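Print the steel grade on cutlery

19 July 2020

Most stainless flatware sold for home use carries one of three ratios: 18/10, 18/8 or 18/0. The first number is the percentage of chromium, the second the percentage of nickel. The label is usually on the box. It should be on the handle, and the rule should cover bowls and serving pieces too.

Boxes get thrown out. A buyer who wants to match a set five years later has only the metal to go by. A magnet helps a little, as 18/0 is ferritic and attracts it strongly, but cold working can make an 18/8 piece pull slightly as well. The test does not separate 18/8 from 18/10 at all.

The difference matters in use. Nickel improves resistance to the salts and acids left by food, and 18/0 pits sooner if it sits unrinsed in a dishwasher. Knife blades are a separate case. They are made from hardenable steel with less chromium, and a single ratio for a whole set hides this.

I checked 103 pieces from secondhand shops in Vimcombe. Only 21 had a grade stamped on them. Another 15 said "stainless" and nothing more, a word that covers dozens of alloys.

Makers object to the cost. The Wandix line already stamps its name and a pattern number on every handle. Adding four characters to an existing die is a one-time expense, spread over the life of the tool. Makers who use the cheaper grade may have other reasons to object, and those deserve less weight. 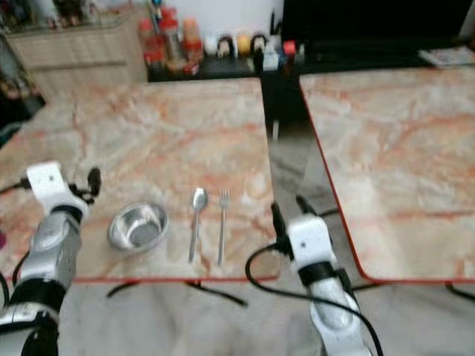 Stainless steel bowl, spoon and fork on a marble-patterned table.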